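Ticket: Red cloth leaves colour on other items in the folded stack
Site: Seltside laundry and linen room
Category: Textiles / washing and folding
Priority: Normal
Status: Closed

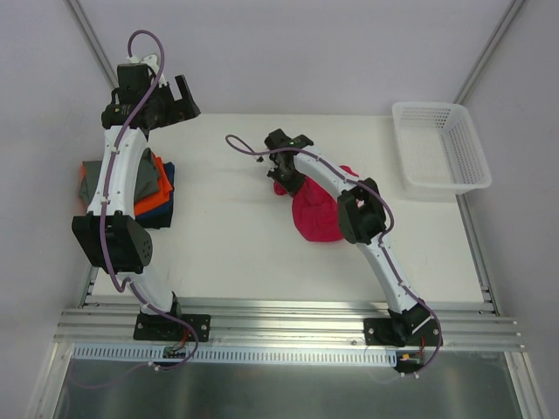 Problem as reported

Opened 25 March 2018 by the linen desk at Seltside.

Dear support, we have a difficulty with the red cloths from the Hopkin range. After washing, a pink shade comes onto the pale items that lie next to them in the stack. It is not on every item, and it is mostly along the fold, where the fabric is pressed together. We noticed it first in February, when the new red cloths arrived, but at that time we believed it was from an old towel and we threw the towel away.

The folding table has a white surface, and we wipe it every morning. I rubbed the surface with a damp tissue and the tissue stayed clean, so I do not think the colour comes from there. The detergent is Finix liquid, the same as always.

Please advise if the cloths are faulty or if we are doing something wrong. We would prefer not to return them, as the size is very good for us.

First reply from Brevcombe Linen Support

Thank you for the clear report. Before we speak of a return, please answer these points:

Which wash temperature do you use for the red cloths?
Are they washed alone or with other colours?
Are they fully dry when they are folded and stacked?
How long do they stay in the stack before use?

Please also do a rub test. Take a white cotton rag, wet it, press it on the red cloth for a few minutes and look at the result. Repeat with a dry rag.

Answer from site

Temperature is 40 degrees. The first wash was done alone, as the label says. After this they went with the mixed colours.

About the drying I must be honest. The dryer was set to the short programme to save power, and the hems were still a little damp when I checked today. The middle of the cloth felt dry, so we folded it. The stack can stay over the weekend.

Rub test: the dry rag was clean. The wet rag became pink, quite strong near the hem.

Diagnosis

The result with the wet rag shows loose dye, and the damp hems explain why the mark follows the fold. When damp fabric lies under weight, the dye can travel into the neighbour item. A dark or strong red often needs more than one wash alone before it is stable – the label mentions only one, and we have passed this to Hopkin.

Steps advised

1. Take all red cloths out of the mixed stack and keep them apart.
2. Wash them alone 4 times at 40 degrees, with the normal dose of Finix and no softener.
3. Use the long dryer programme. Feel the hems and corners, not only the middle.
4. Let each cloth cool flat before folding.
5. Repeat the wet rag test. If the rag is still pink, stop and write to us again.
6. For the pale items with marks: do not put them in the dryer. Heat can fix the stain. Soak them in cool water with oxygen bleach if the care label permits, then wash as usual.

Update from site, after 7 days

Steps 1 to 5 are done. The wet rag is now almost white. There is a very light shade if I press hard, but nothing on the dry one. We put one red cloth between two old white pillowcases and left it over two nights, and the pillowcases have no colour on them.

From the 27 marked items, most came clean after the soak. A few napkins had been through the dryer already before I read your message, and on these the pink did not go away. We will use them as cleaning rags.

One question remains. Is it safe now to wash the red cloths with the dark blue aprons?

Second reply from Brevcombe Linen Support

Yes, with dark colours it is fine. Keep them away from white and pale grey for the next few washes. If you order again from the same range, please treat the new pieces as unwashed and begin again from step 2, even if the old ones are stable.

Closing note

Long dryer programme is now the standard for all cloths with thick hems. Red cloths have their own place on the shelf. A copy of the steps is taped inside the cupboard door, next to the dosage card. Ticket closed at the request of the site.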